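Toltden Bench Cells: Pre-Run Inspection Checklist, with Comments

Revision 2, 9 August 2021
Applies to: two-arm tabletop cells, sorting and binning tasks
Kept by: Somkiat Kaewsai, Drurstead workshop

Tick, initial, and write something in the comments column if you found something. "Good" is not a finding. "Good as" isn't either. Comments from the last round are printed under each item so you can see what other people tripped over.

1. Enclosure walls

All three walls standing, square to the surface and fixed at the foot. Push each one with a flat hand. Nothing leaning on the outside, including people.

Comment: Back wall fine. Right wall had a jacket over it. Jacket has been moved to the lost property box, where it joins its relatives.

2. Rail and corner brackets

Check the far rail for play by lifting at each end. Both corner brackets tight. Use the short hex key from the cell's own drawer and put it back in the cell's own drawer.

Comment: Left bracket took a quarter turn. Key was in the Saithong cell's drawer, as is traditional.

3. Emergency stop

Press it with the arms powered and idle. Both arms must drop out, not just the one you were looking at. Reset, then press again from the other side of the bench. If you can't reach it from where you normally stand, you are standing in the wrong place.

Comment: Pass, both sides.
Comment: Passed on paper before it was pressed. Sheet torn up, test repeated, pass.

4. Cables

Follow each arm cable by eye and then by hand (power off for the hand part, please) from base to gripper. Look for flat spots, shiny wear and loops big enough to catch on a joint. Drive each arm slowly to its reach limits and watch the slack.

Comment: Slack is generous. It has been generous for 3000 cycles and hasn't snagged, which people keep telling me as though it were a test result.

5. Gripper fingers

Open and close each gripper fully. Fingers meet evenly, no chips, no label glue. Soda labels are the worst for this. Wipe with the supplied cloth, not your sleeve. Swap the finger pads at 1000 grasps or when they look tired, whichever comes first.

Comment: Glue on both. Counter on the Clokance controller read 2348, so the pads were a good while past retirement. Replaced.

6. Bin and bottles

Bin upright at the far left, open end up, and empty at the start of the run. Bottles on their sides in front of it and to its right, in a mix of colours and sizes, caps on. Crumpled ones are allowed and encouraged. No glass. Don't line them up nicely; the arms will get no such courtesy in December when this goes to the depot.

Comment: Layout accepted. Both arms get a fair share of the pile.
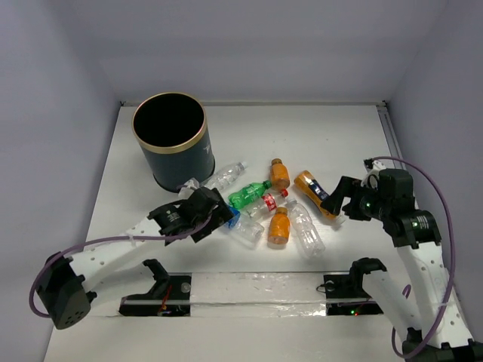
7. Near edge and bases

Film on the front strip stuck down along its whole length. Wiring at both bases clear of the lower joints through the full swing. Note any indicator you don't recognize and look it up before starting, even if it was like that yesterday.

Comment: Film is wrinkled. Wrinkled is acceptable, lifting is a fail. Ran a thumbnail along it and it held.

8. Hands out

Once the arms are enabled, no reaching in to straighten a bottle. Not a quick one, not from the side, not with a ruler. A bottle that rolls somewhere silly stays there until the run is stopped and the arms are powered down.

Comment: The ruler has been confiscated.

9. Sign-off

One person inspects, a different person signs. Initials must be legible to someone other than their owner. Completed sheets go in the grey folder. Fails go on the cell door with tape, and the cell stays off until I've taken the sheet down myself.

Comment: Signed by the inspector in two different pens. Nice try. Redo.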